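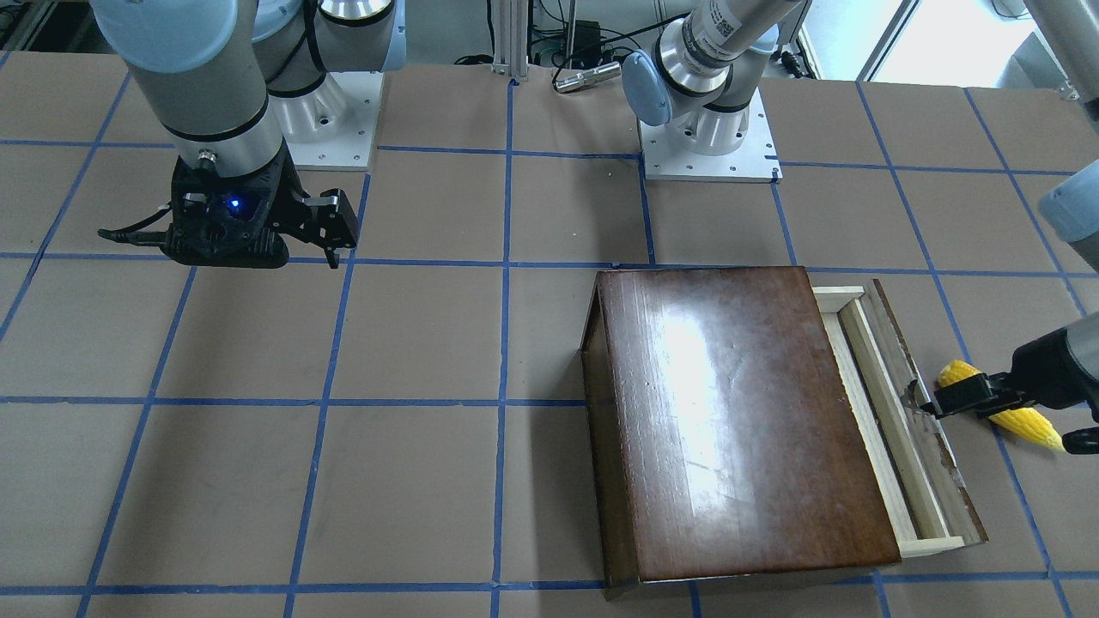
Figure 6.1 A two-armed workstation with a drawer task. One gripper holds a toy ear of corn beside the open, empty drawer; the other gripper is not holding anything.

Chapter 6
Chores and the Machine

Putting something away in a drawer is among the first household jobs a child learns, and few adults give it any thought. For a machine it remains a demanding piece of work. The object must be found, gripped firmly enough to lift, carried to the right place and let go. The drawer must be open far enough to receive it, and it must then be closed without being jammed or knocked off its runners.

Chapter 5 dealt with machines that repeat one motion in a fixed setting. The packing line at the Caltgate plant was the main case: every carton arrived in the same position, and the arm had no need to look at it. A kitchen offers no such help. Drawers stick, handles differ, and the thing to be put away may be lying at any angle. The question for this chapter is how far present machines can cope with such conditions, and what remains to be done before they can be trusted with ordinary chores.

Much of the difficulty lies in contact. A gripper with two fingers, of the kind shown in Figure 6.1, touches an object at only a few places. A bumpy surface may turn between the fingers, and a long object held at its middle may strike the side of the drawer on the way in. People correct for this by feel. A machine must be given some means of noticing the error – by sight, by force or by both – and a way of acting on it in time.

A second difficulty concerns how success is measured. In the Borstead trials, discussed in Section 6.3, a pair of arms was given 1020 attempts at a set of kitchen and workshop tasks. Half of these, 510 in all, used objects the system had met during training. The remainder used unfamiliar ones, and results for the two halves differed sharply. A single overall score would have hidden that difference. Readers should therefore ask of any published figure which objects were used, who reset the table between attempts, and whether a person stepped in.

Section 6.4 turns to the shop floor and to the Mondomance project, in which arms sorted loose fittings into trays. Section 6.5 considers cost, using the Pritchard method introduced in Chapter 2.

Key terms
grasp
contact force
reset
unfamiliar object
intervention

Before reading further
Choose one drawer at home or at work. Write down every step needed to place a single object inside it and close it again. Keep the list – it will be used in Exercise 2 at the end of the chapter.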